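Wukeo stacking cups, seven months on

Posted 2022-11-10

I bought these back in April, when the last of our proper tumblers went the way of the others (tile floor, small hands, you know the story). I'd been eyeing off the Visel ones for ages but they were $45 for a set and I couldn't make myself do it. Then the Wukeo ones came up in a bundle, two sets for less than that, and I thought, well, if they're rubbish they can live in the camping box.

They did not end up in the camping box! They're the first thing anyone grabs in the morning and I've been meaning to write them up ever since.

First up, the colours. On the website they look a bit lolly-shop and I was worried they'd be that scratchy, shouty sort of plastic. In person they're much nicer. The teal is my favourite and I'd happily have a whole cupboard of it. The pinks come in a light one and a hot one, and the hot pink is properly HOT, so if you like your kitchen all oatmeal and linen you might want to look elsewhere. My two have claimed a colour each, so the arguments over whose drink is whose have dropped right off.

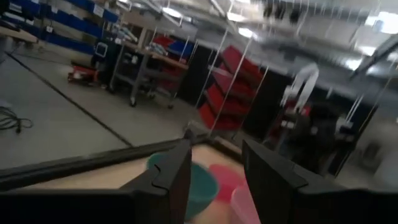
Teals on the left, pinks on the right.

The shape is a bit of an in-between thing – wide at the mouth and tapering down, so depending on the day ours get used as a cup or a little bowl. Yoghurt and berries, sultanas, dip, the egg I'm about to scramble. I've even started seedlings in one, which my daughter was not pleased about. That wide mouth makes them dead easy to wash by hand, too. No bottle brush, no poking a sponge down with a wooden spoon.

Now for the grumbles. The listing says 450 ml and I reckon that's filled to the absolute brim, which no sane person does with a four-year-old in the room. If you want a decent big glass of water with your dinner you'll be up and down refilling it. I ended up getting a couple of the Morgan tumblers for the grown-ups (those are 500 ml, and you can fill them without holding your breath).

They also stack a little too well. Put them away straight out of the dishwasher, still a tad damp, and they grip onto each other like anything. A twist usually does it, but I've had to run the bottom one under the hot tap more than once. And they weigh next to nothing, so an elbow will send one flying. On the plus side, it'll bounce.

Dishwasher-wise I keep them on the top rack and they've held their colour well. The lighter pink has picked up a faint orange tinge from a bolognese incident, but a soak in bicarb got most of it out. I don't microwave mine, so I can't help you there.

A friend has the Vosar ones and hers feel thicker and a bit more grown-up, but they don't nest neatly and they take up half a shelf. In my tiny kitchen that rules them out.

I'm knocking off a star for the sticking and the optimistic sizing, so four out of five from me. I've already ordered 3 more teals for when the cousins come to stay, and I'm hoping they get here before the school holidays.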